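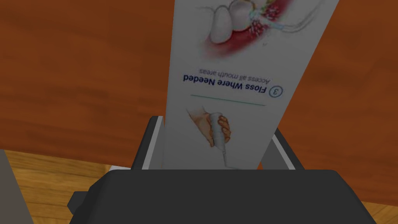
Re: [rakosach-users] Slow index rebuild after upgrade

On 2025-08-23, Shobha Sastry wrote:
> We moved the catalog server to the new release and the nightly index
> rebuild now takes 46 minutes. It used to finish in 10. Same disks, same
> data, no config changes that I know of. The log shows 1,506 lines like
> this one:
>
> warn: segment below merge floor, deferred
>
> Is that related, or noise? I can send the full log off list.
>
> Shobha

Shobha,

It is related. The new release changed how small segments are handled during a rebuild. The old code merged them as they were written. The new code defers anything under the merge floor and handles all of it in one pass at the end, and that pass is single threaded.

Check the floor first:

rakosach-admin show merge.floor

If the value is blank, you are getting the built-in default, which is too high for a catalog made up of short records. Product titles and a line or two of description will almost never reach it. We hit the same thing on Varela in February and set it explicitly:

merge.floor = 5
merge.defer = off

The unit is megabytes. Restart the indexer after the change; a reload does not pick up either setting. The man page says it does, and I have a patch for that text waiting in the queue.

Two other things to look at:

If you have the Pamska tokenizer enabled, it writes a separate segment for each language field, including empty ones. Set skip_empty in its section. This alone cut our segment count by more than half.

Do not delete the deferred segments by hand to save time. They hold live records until the final pass has run, and the checker will not report them as missing.

I have not tested any of this with the Flirberg storage backend. Its locking is different and defer = off may cost you something there. If that is what you are running, send the output of the show command and the last part of the log to the list, starting from the line that reads "final pass". The warnings themselves can be trimmed.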